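Thu 1 July

Well, the spare room is nearly a bedroom again. Nearly! I had grand plans for a quiet day off with my feet up and instead I have been hauling bedding around since breakfast, and my lower back would like a word with whoever decided a quilt should weigh as much as a labrador.

Chrysanthi gets in on Saturday (late, her bus doesn't leave Kititmont until after lunch) and she's staying two weeks, maybe three if the flat isn't ready. I told her the room was all set. That was a fib. When I said it there were four garbage bags of winter coats on the bed and the ironing board was standing up in the doorway like a security guard.

So the coats went first. Two bags to the op shop, one bag back in the hall cupboard where it will annoy me until September, and one bag I haven't made up my mind about. It has the green coat in it. I haven't worn the green coat since Adlow Street and I'm not going to wear it again, but I put it on for a minute and found a 2 dollar coin and a receipt from the Adora cake shop in the pocket, and then of course I couldn't throw it out. It's on the back of the laundry door for now.

Then the sheets. I'd meant to use the plain set, the good ones, but one of the pillowcases has gone missing and it bothers me to have them not match. The patterned one it is. It's a busy old thing, dark flowers and all sorts going on, and with the big squares quilt on top it's a lot of pattern for one bed. Mum would have had something to say. But it's soft from a hundred washes and Chrysanthi is not a fussy person. She once slept on our kitchen floor for a week on a camping mat and said it was the best sleep she'd had all year.

I'd only got as far as dumping the quilt in a heap when I ran out of puff. Put the oranges on the brown plate and had them on the bed with me, which I would have yelled at the kids for. They were a nice lot this time, proper heavy ones. The last ones from that shop were all pith.
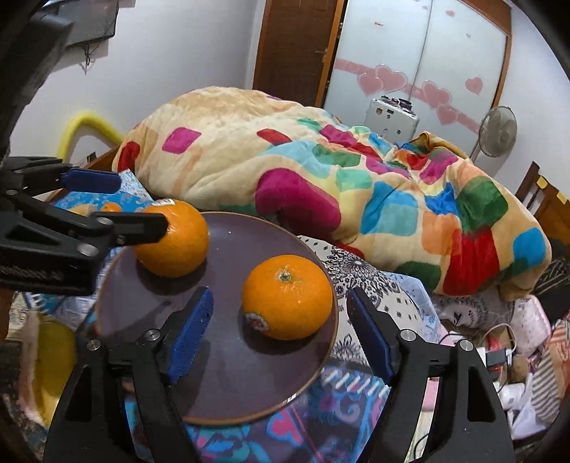
Anyway, after that I got stuck into the wardrobe, and that was a mistake, because I'd forgotten what was in there. Every school folder. A whole shelf of gift bags saved for reuse, flattened, some of them with other people's names still on the tags. The jigsaw we never finished, the 2000 piece one of the harbour, in its box with the lid taped down. I sat on the floor and read old birthday cards for an hour (I'm not proud of it) and by then the light was going and I'd cleared one shelf. One! She'll have to live out of her suitcase the first night.

I did have a think about the pink hearts on the wardrobe door. I've been saying for years I'd get them off with the hair dryer and a scraper. I even picked at the corner of one with my thumbnail. Then I left it. They've been there so long that the room would look bald without them, and I don't trust what's underneath. Chrysanthi can fall asleep looking at hearts, it won't hurt her.

Still to do tomorrow: run a cloth over the fan, find the other pillow, vacuum under the bed if I can face it, and ring the council about the bin because the lid's come off again. The reference number is 2493, writing it here so I stop losing it. Also get milk and more oranges, and see if the chemist has that Carré hand cream she likes. It was on special last week and I dithered.

The budget for all this was supposed to be nothing. I've spent most of 200 dollars, and I can't even tell you on what. New towels, a bedside lamp (the old one buzzed), a bath mat that I don't think I like now that it's home. It looked grey in the shop. It's mauve.

Rang Chrysanthi tonight to ask if she wanted the window side or the wall side for her pillow and she laughed at me for a good minute. Window side, she says. So I have to turn the whole bed around, all the sheets and everything, and I'm not doing that tonight. Tea was toast. Bed now.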